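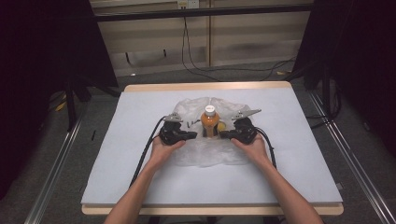 Figura 4. Mesa de tampo branco em utilização, com garrafa de plástico na vertical.

12 partilhas | 0 comentários

4. Instalação, nivelamento e conservação da mesa Arnirus

4.1 Âmbito

A presente secção aplica-se às mesas Arnirus de quatro pés reguláveis, fornecidas com tampo branco, e destina-se aos serviços responsáveis pela sua instalação em salas de trabalho, laboratórios escolares e oficinas ligeiras. As mesas da série Toluvgate, de pé central, são tratadas na secção 6.

A montagem da estrutura deve estar concluída, nos termos da secção 3, antes do início das operações seguintes.

4.2 Escolha do local

1. Selecione um pavimento firme e limpo. Sobre alcatifa, utilize as bases largas incluídas no saco B.
2. Reserve uma passagem livre de 700 mm, no mínimo, em todos os lados em que haja postos de trabalho.
3. Mantenha a mesa afastada de radiadores e de saídas de ar quente.
4. Confirme que a posição escolhida não obstrui portas, quadros elétricos ou extintores.

NOTA: Quando a mesa for encostada a uma parede, deixe uma folga de 25 mm para permitir a passagem de cabos e a limpeza do rodapé.

4.3 Nivelamento

São necessários um nível de bolha e a chave de 12 mm fornecida com o conjunto.

1. Enrosque totalmente os quatro pés reguláveis.
2. Coloque a mesa no local definitivo. O transporte deve ser feito por duas pessoas, segurando pela estrutura metálica e nunca pelo rebordo do tampo.
3. Pouse o nível no centro do tampo, paralelamente ao lado maior.
4. Desenrosque os pés do lado mais baixo até a bolha ficar centrada.
5. Rode o nível noventa graus e repita a operação.
6. Pressione cada canto com a mão. Se a mesa oscilar, ajuste apenas o pé que não assenta e volte a verificar as duas direções.
7. Aperte as contraporcas contra a estrutura.

CUIDADO: Não desenrosque qualquer pé além da marca gravada na rosca. Para desníveis superiores, corrija o pavimento ou solicite as extensões Irnstead.

4.4 Cabos e equipamento de bancada

Os cabos dos equipamentos pousados na mesa devem ser conduzidos para a calha posterior sempre que o trabalho o permita. Em utilizações temporárias, admite-se a sua passagem sobre o tampo, desde que não fiquem esticados nem pendentes para a zona de circulação.

1. Retire a tampa da calha, puxando pela patilha.
2. Disponha os cabos sem os cruzar e sem dobras acentuadas.
3. Reponha a tampa, começando pela extremidade esquerda.

A calha não se destina a alojar transformadores nem tomadas múltiplas. O suporte próprio (ref. Giáp) é fixado à travessa inferior com os parafusos que o acompanham.

4.5 Limpeza do tampo

Limpe o tampo no final de cada período de utilização com um pano macio humedecido em água e detergente neutro e seque-o em seguida. Nas manchas persistentes, deixe o detergente atuar durante 10 minutos antes de passar novamente o pano.

Não utilize:
- esfregões ou pós abrasivos;
- acetona ou diluentes;
- ceras ou produtos de polimento.

Os líquidos derramados devem ser removidos de imediato, com particular atenção à junta entre o tampo e a orla.

CUIDADO: Não pouse recipientes quentes diretamente no tampo. Os danos causados pelo calor não estão abrangidos pela garantia.

4.6 Verificação periódica

Recomenda-se uma verificação anual, de preferência em março, que inclua o aperto das contraporcas, o nivelamento nas duas direções, o estado da orla e a fixação da calha. As mesas deslocadas com frequência devem ser verificadas após cada mudança de local.

O resultado é inscrito na ficha do Anexo C. Uma mesa com a orla descolada ou com um pé danificado deve ser retirada de serviço até à reparação. Os pedidos de peças são dirigidos ao serviço de assistência, ao cuidado de Bleddyn Gwilliam, com indicação do número de série inscrito na travessa inferior.

Partilhar esta secção: 25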